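Meter replacement in the Tadley district passed its midpoint in March. Crews have changed 1,421 of the 2,371 residential water meters on the list, and the remaining units are on the Urrego side of the line.

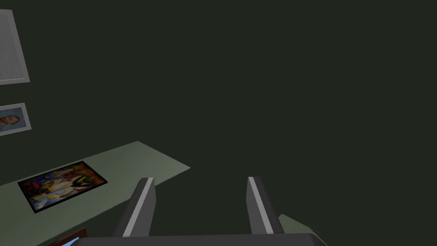 Maribel Llanos
Distribution Engineer, Rosholm Water

New meters report flow hourly. A reading that stays above zero overnight is flagged as a possible leak, and the account holder gets a letter. Static pressure at the Urrego main is held at 70 psi. Customers with older regulators should have them checked before their appointment. Water will be off during the swap.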